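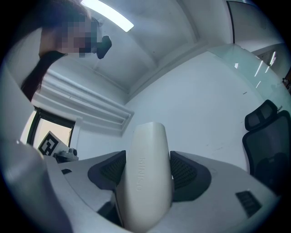 4.2 Capture quality of the hand-held kit

We reviewed the Prorkatach kit as sold, with the vendor's default settings and no changes to the casing. The kit consists of a hand-held gripper with a fisheye camera, a charging dock, and a license for the Halonen pose tracking software. Two other kits considered in Section 3, Birkholm and Levura, use a narrower lens and were tested under the same protocol.

Each operator recorded demonstrations at a desk after reading the quick-start guide. No further training was given. The final set contains 1,255 demonstrations, of which 58 were rejected by the tracking software at import. Rejected recordings were kept on disk and inspected by hand, as the import log gives only a single error code for all tracking faults.

Tracking loss was most common when the gripper was tilted far back. Figure 2 illustrates this type of view. The lens points steeply upward, and much of the upper center is plain white ceiling, with a lit fluorescent fixture that overexposes the area near it. The remaining structure that a feature tracker might use lies mostly to the sides: the window blinds and the marker card on the left, the glass partition and the chair on the right. The thin bright streaks on the glass are likely reflections of the ceiling lights and should not be treated as fixed points. In such views we recommend masking the glass before the pose solver is run.

The gripper also takes up a large share of its own camera's view. In Figure 2 its light gray body and two finger pads fill the lower half, with the upright white housing marked MINISO standing between the pads. The software ships with a static mask for the body, but the mask does not cover the pads at every opening width. We redrew it once per device, and the redrawn mask was used for all results reported below.

Marker cards are optional in the Prorkatach workflow. The guide advises placing one card within view of the starting pose and says little about light. We found placement in front of a window to be a weak choice for a card that must be read at import – exposure is set for the whole view, and the contrast on the card changes with the daylight outside. A card on an inner wall is the safer option. Where a window cannot be avoided, the blinds behind the card should be fully closed.

Frame timing was checked separately. The kit was left recording for 200 minutes on the dock, and the camera and gripper width streams were compared at the end of the run. The two streams remained aligned to within one frame. The same check on battery power was not completed, and we make no claim about it.

Oisín Dunne repeated the import step on a second workstation using the same files and software version. The same recordings were rejected, which suggests that the failures lie in the recordings and the solver settings and do not depend on the host machine. The effect of the rejected set on policy training is treated in Section 5.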